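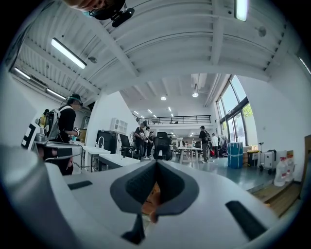 Home Forums Good practice Search

House rules for hand-held gripper sessions: what's in yours?
Posted by slatternfield, May 2019
4 min read

**slatternfield**
Been asked to write one page of rules for our sessions at Sturkbridge before we open up to more people in September. One page, both sides if I must. Current draft:

- markers on the cubes stay clean and uncovered, no thumbs on them
- check the LED before you start, not after
- cables off the walking route
- nobody moves furniture mid-take
- max 30 minutes then swap

What have I missed. Also is 30 too long, people are grumbling.

**oddbolt57**
30 is fine for folding and such, too long for anything at floor level. We do 20 for bending work. Backs go before hands do.

And your cable rule is too weak. "Off the walking route" means nothing when the walking route is wherever the towel happens to be. We say power strips against the wall, full stop, leads taped.

**mrs_tappet**
Tape is a pain though. Leaves gunk on tile and someone has to peel it up every evening (me). Rubber covers, the sort you get for office floors. Granine do a low one that doesnt catch a chair wheel.

**oddbolt57**
Covers slide on tile. Had one skate off with a person on it. Tape.

**slatternfield**
Can we not do tape v covers for two pages please. Laundry task, for reference, this is the sort of thing I'm writing for:
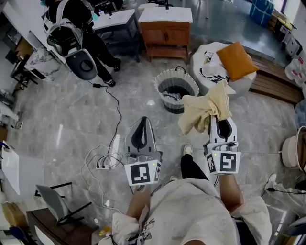
Towel in the right gripper, basket straight ahead. Power strip's over to the left.

**kettlewick**
That strip wants to be off the floor altogether. Screw it under the desk. You've got someone looking down at their hands the whole time, they aren't going to see a knot of leads.

Other thing, loose bits on the floor by the foot. Yellow somethings? Clear before you start, that should be rule 1. And where does the other person stand? Put it in writing or they drift.

**slatternfield**
Fair on both. Floor check going in at the top. No rule on where the second person stands, will add. Two metres?

**kettlewick**
2 is plenty if they keep still. We mark it on the floor. With tape, sorry mrs_tappet

**hob_lane**
Disagree with nearly all of this tbh. You tidy the floor to a showroom and you get showroom data. Real homes have shoes lying about and a chair in the wrong place. Our first 400 takes at Justby were all done in a spotless room and we had to go back and redo the lot with clutter in.

**oddbolt57**
Clutter is one thing and trip hazards are another. Put all the shoes you like down by the wall. A mains lead across the path isn't "realism"

**hob_lane**
Real homes have mains leads

**oddbolt57**
Real homes have A&E visits as well

**mrs_tappet**
Middle way: clutter is allowed if it's on the sheet. Somebody decides what goes where, writes it down, then it stays put. What's not on the sheet gets picked up. Worked for us, takes a minute or so.

**hob_lane**
I could live with that. So long as the sheet changes. Ours got photocopied and every room ended up with the same mess in the same corner.

**wren_and_rasp**
Nobody's mentioned shoes. Closed shoes, laces tucked in. We had a sandals person, won't go into it.

Also hair back, and no long drawstrings near the finger pads. Wegener send a sheet out with their kit that covers some of this but its all written for the bench, nothing about walking around. You'd have to adapt it.

**slatternfield**
Got the Wegener one, yes, not much use past the first half page. Revised then:

1. floor check, anything not on the clutter sheet gets picked up
2. closed shoes, laces in, hair back
3. strips fixed under desk or at the wall, leads taped OR covered (fight among yourselves)
4. second person stays on their mark
5. LED and markers checked before each take
6. 30 mins standing, 20 for floor tasks, then swap

Furniture rule is gone, folded into the sheet.

**kettlewick**
Add who can call stop. Ours is anyone, no reason needed, take gets binned, no moaning. Most useful line on the page imo.

**oddbolt57**
^ this. And the word has to be the same in every room. We had "stop", "hold" and "wait" all going at once.

**slatternfield**
Number 7 it is. Will post the pdf when its been round everyone here.

**mrs_tappet**
Still say covers

Previous thread Next thread Back to top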